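4 May 2023

Garment data, second pass. Hazel and I spent the morning on the Strickland set and the afternoon arguing over segmentation of the hanging task. Total after today's merge is 667 demonstrations, of which 60 are held out. The held-out ones were picked by garment, so no sweater in the test split has been seen in training. Last November we split by episode and the numbers looked far better than they should have.

The method is unchanged from the Kirkden draft. Each demonstration is cut at first contact with the fabric and again at release. The policy sees the wrist view and the gripper width, nothing else. What changed is the contact label. Before, it came from width alone: fingers stop closing, contact declared. On thick knits the fingers slow down well before they stop, and the label landed late by a variable amount. Now the label comes from the change in closing speed, with a floor so that a hesitant operator does not trigger it.

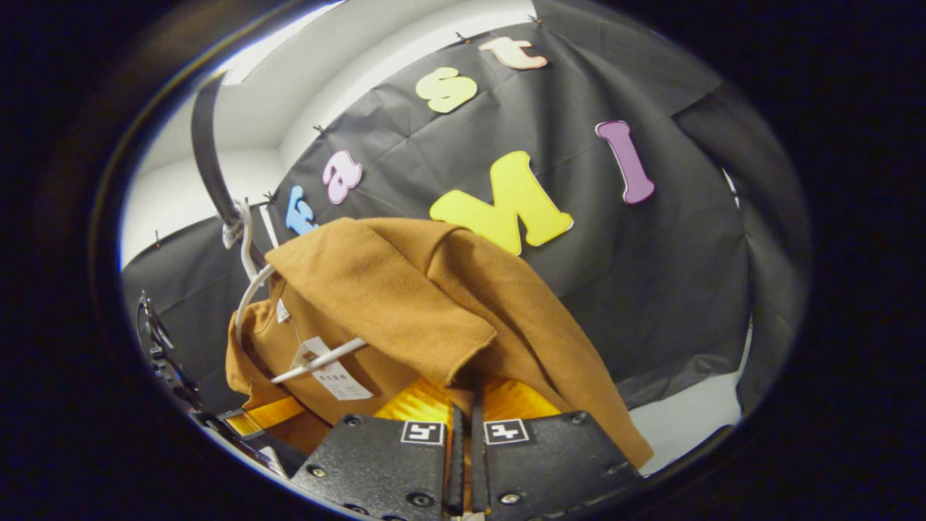 Does the speed-based label still hold up on thin fabric? Only partly; on shirt cotton the slowdown is too small to separate from hand tremor, so we fall back to width there.

The fallback bothers me. It means the label depends on knowing the fabric class in advance, and the policy has no such input. Hazel's view is that a labeling rule may use anything we know at labeling time. She is right in principle, but a reviewer will ask, and I would like an ablation ready — knits only, both rules, same seeds.

Results on the held-out garments, knits: fewer early releases with the new label. Grasps on the hanger instead of the cloth are about as common as before, so the label was never the cause of those. I suspect the views where a hanger arm crosses the front of the fabric. Have not checked.

Soledad Pacheco wrote from Letano asking for the Momia checkpoint. Told her 2 more training runs first.

To do: rerun the cotton subset with a lower speed floor. Fix the merge script, which still sorts by file date. Send Hazel the list of episodes with double contact.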